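Oruga articulada Prikov, rosa: seis meses de convivencia

Reseña de Settimio Leone, 2/17/25
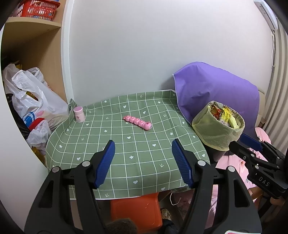
La compré en octubre, convencido de que acabaría en el fondo de un cajón. Pues no: sigue en la mesa, sobre el mantel de corazoncitos, con más presencia que yo. El cuerpo es de cuentas redondas y los ojos, dos puntos negros que no juzgan a quien asalta la cesta de los aperitivos. Pagué 895 pesos en Vanhove, que por una oruga me parece de una desfachatez notable. No hace nada. Le pongo un 6 y ya me estoy pensando la segunda.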